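Saludo Electric Cooker with Steel Pot: Frequently Asked Questions

Which parts go in the dishwasher?
The steel pot and the glass lid. The cooker base must never be immersed or rinsed under the tap. Wipe it with a damp cloth after unplugging.

How much water does steaming take?
Use 586 ml for a full session of up to 25 minutes. For longer sessions, stop and top up with hot water. Do not pour water directly into the base.

Where should the lid go while the pot is open?
Flat on the counter next to the cooker, on a surface that tolerates heat and drips. Do not balance it on the rim of the pot. A glass lid should cool before it is washed.

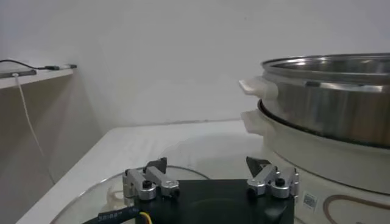
Marit wrote in to say that she puts a folded dish towel under the lid, which catches the condensation and stops the glass from sliding on stone counters. We have no objection, provided the towel stays clear of the base and its vents.

The steel has turned rainbow-colored. Is it damaged?
No. Heat tint is a surface effect and does not affect cooking. Remove it with a teaspoon of citric acid in warm water, then rinse and dry.

White spots have formed inside the pot. What are they?
Mineral deposits from hard water. Use the same citric acid treatment. Do not use steel wool or chlorine bleach.

Can I use a clear bowl for washing and mixing ingredients?
Yes, for preparation at the counter. Keep it away from the hot pot unless the bowl is marked as heat-resistant.

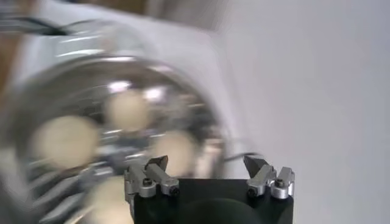 Ingredients should be drained well before they are moved to the pot. Excess water dilutes the seasoning and lengthens the heating time. For rice, drain for two minutes, then add measured water.

Can I order a replacement lid?
Yes. The lid is part number 149 and the knob is sold with it. Orders ship from the Sotbridge warehouse on weekdays. Measure across the inside of the pot rim before ordering, as the older Plurkgate pots take a smaller lid.

Is the base covered if the side handle breaks?
The handle belongs to the pot and is covered separately. Send the pot only, without the base, to the Nillholm service desk.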